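Chapter 4
Packing Glass: Trays, Dividers and the Six-Bottle Load

What you will need from Chapter 2: cushioning, dead space, the drop test. If those are shaky go back now. This chapter leans on them hard.

Glass bottles are heavy for their size, slick, top-light when empty and awkward when full. They break at the neck first, then the base. They also sell in enormous numbers, so somebody has to pack them, and that somebody may be you by May if you are on the placement track.

4.1 The problem

Start with a story from the Benau bottling depot. Naomi Ogola ran the outbound line there for years. One summer the depot switched from deep cartons to shallow ones to save board. Same bottles, same truck, same driver. First pallet out - 469 bottles accepted at the other end, the rest of the load turned away with chipped bases and loose crowns. No crash, no hard braking. Just bottle against bottle, all the way up the Sengar road.

Ogola's note in the shift log was short. "Too much room at the bottom. They were knocking the whole way." Keep that note in mind. Most of this chapter comes back to it.

Bottle-to-bottle contact is the thing to design out. A bottle can take a fair push against foam or card. It takes far less against another bottle, where all the force lands on one tiny spot of the wall.

4.2 Kinds of tray

Shrink wrap on a flat pad. Cheap, quick. Fine for cans, poor for glass.

Card with dividers. The old standard. Each bottle gets its own cell. Dividers go soft when damp, so check the store room before you blame the supplier.

Molded pulp. Grips the base well, dusty, stacks nicely.

Foam. Light, clean, good cushioning, and a tray can be reused many times if nobody stands on it. Bulky to store. Some towns will not recyle it, so ask first.

4.3 Loading order

Back row first, then front. Always. Reaching over a filled front row is how necks get knocked. Hold the bottle by the body, below the shoulder, and lower it straight. Do not drop the last half inch. Let go only when the base is down.

Crown caps: look at each one before it goes in. A cap with a raised edge means the bottle comes out of the line. Labels face front if the tray is for display, otherwise don't waste time on it.

Graham Sedgwick, who wrote the Andum packing manual, allows 80 seconds for a hand-loaded tray with checks included. Students usually beat that in week one and then fail the cap check. Slow down.

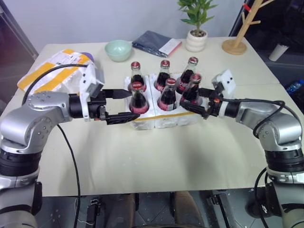 Fig. 4.1 Six glass bottles of cola in a white foam tray, two rows of three. Note the crown caps and the strip of yellow tape along the front face.

4.4 Before you go on

Look at the necks in Fig. 4.1. They stand up clear of the tray, so a lid pressed flat would sit on the caps. Where should the top load go - through the bottles or around them? The Enen method, in the next section, uses a sleeve to carry it around. Other shops let the glass carry the weight and accept a lower stack.

Terms you will meet: headspace, cell, sleeve, top load, scuff ring. Learn scuff ring first, it comes up in teh lab.

Lab kit for this chapter: 2 trays per bench, full bottles, a tape measure, gloves. Closed shoes or you sit out.

Packing and Handling, Chapter 4 | Contact the course office | Copyright Andum Press, all rights reserved | Back to top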